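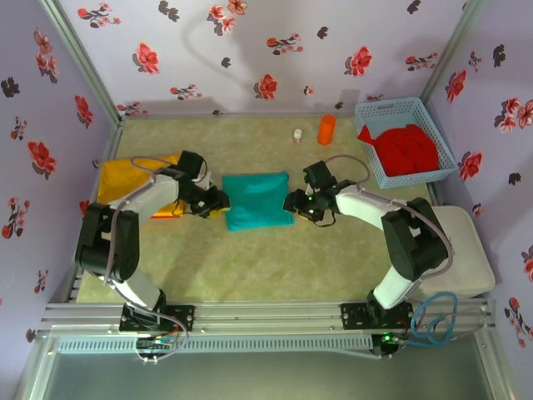
Tips for comparing grippers on cloth at home or in the small workshop

I have collected these tips during the winter, when Jonatan Sæther and I tried two kinds of fingertips and two controllers for folding towels and cleaning cloths. Some of them I learned from Rodica Sima at Ondwood, and some I learned by making the mistake first.

Choose the cloth before you choose the gripper
A thin tea towel and a thick face washer are two different jobs. Take one of each and keep the same ones until the whole comparison is finished. Wash all of them once before you start, because new cloth has a finish on it that makes it slippery. We changed the towels in the middle and had to throw away 34 trials.

Start from the same mess
If you drop the cloth by hand, you will drop it more kindly when you are tired. Lift it by one corner to the height of a ruler and let go. Do this for every gripper, also for the one you already like.

Soft tips or hard tips
Soft fingertips hold a hem very well, but they pick up lint, and after a while they slide. Wipe them with a damp cloth after each set and let them dry. Hard tips with a thin edge go under a flat cloth more easily. They also scratch the table. For flat cloth on a hard surface I would begin with the thin tip, and for a heap of laundry with the soft one.

Do not squeeze so much
Beginners set the force too high. Cloth needs very little. Set it at the lowest value, try to lift, go up one step, and stop when the cloth stays in the fingers while you pull gently by hand. Write this value on tape and stick it on the arm. Ours was at 500 on the Muli controller, whose scale has no unit that I could find in the manual.

Two arms, one cloth
When both grippers hold the same cloth, let one arm be the leader. If both of them correct at the same moment, the cloth is stretched and one corner jumps out. Pull until the wrinkles are nearly gone and leave the last ones. You can smooth these on the table with the side of the finger.

Cables
Leave a loop at the wrist big enough for the full turn, then tie the cable at the forearm and again past the elbow. Turn every joint slowly to its end by hand, power off, and look where it pulls. Mircea Bogdan lost one good connector this way and it took until October to get another one from Hisusholm.

Camera and light
Fix the camera to something that does not touch the table. Mark the place of its feet with a pencil. Draw the curtain if the sun comes on the work, and use the same lamp for all trials. Dark cloth on a dark table is hard for any camera, so check your colours first.

Keep a paper list
For each trial: which gripper, which cloth, held or dropped, and one word about the fold. Do not write "good". Write "corner under" or "two layers". We have 2,971 lines by now, and the one-word notes are what I read most.

What it cost us
The two pairs of fingertips, the spare cable and a second-hand controller came to roughly 900 dollars together. The towels were from the kitchen drawer.

If you have tried the thin tips on wool, please write to me at the Munbridge workshop. Geum-ok Cho has asked me for this twice and I have no wool results to give her.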